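Unit 3: Heat and airflow in small equipment rooms
Course notes, Stakberg evening programme
Tutor: Selina Widmer

3.1 Sources of heat

Almost all the electrical power drawn by office equipment ends up as heat in the room. For sizing purposes, treat the measured draw in watts as the heat load in watts. Do not use the figure on the rating plate, as this is the maximum the supply can deliver and is seldom reached in normal use.

The worked case for this unit is the Skorevville records office. The room holds a row of desktop machines and one network cabinet. The measured load over a working day in August was 1064 W, of which the cabinet took 172 W. Lighting added 86 W and was metered separately. People are left out of the sum for now and come back in Unit 4.

3.2 Heat inside the case

Within a single machine the load is uneven. The processor and the power supply give off most of it, with smaller amounts from the memory, the chipset and the drives. Each part has its own temperature limit, so an average figure for the case says little about whether any one part is safe.

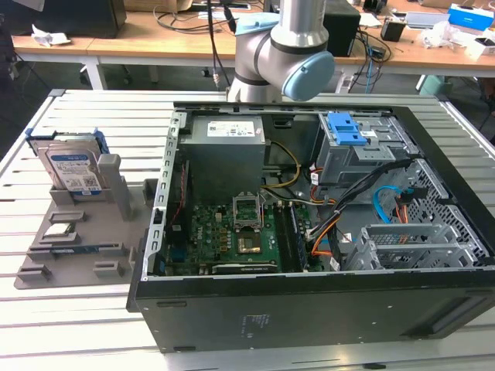

Fig. 3.1 Desktop tower with side panel removed. Power supply at upper left, drive cage at right, processor socket open.

Air takes the easiest path between inlet and outlet. Cables, drive cages and expansion cards all add resistance, and a part sitting behind one of them may receive very little flow even when the fan is running at full speed. Dust on a heat sink has two effects: it narrows the gaps and it insulates the metal.

3.3 Airflow needed

For air at room conditions, use

Q = P / (1.2 x 1005 x dT)

where Q is the flow in cubic metres per second, P the heat load in watts and dT the allowed rise in kelvin. Halving the allowed rise doubles the flow. Fan noise climbs much faster than flow - see the Escobar handout for the curves.

Exercises for Thursday

1. Find Q for the Skorevville load, equipment only, with a rise of 8 K.
2. Repeat with the lighting included.
3. Read the Wiltalari case study, first section, and note where the return air is taken from.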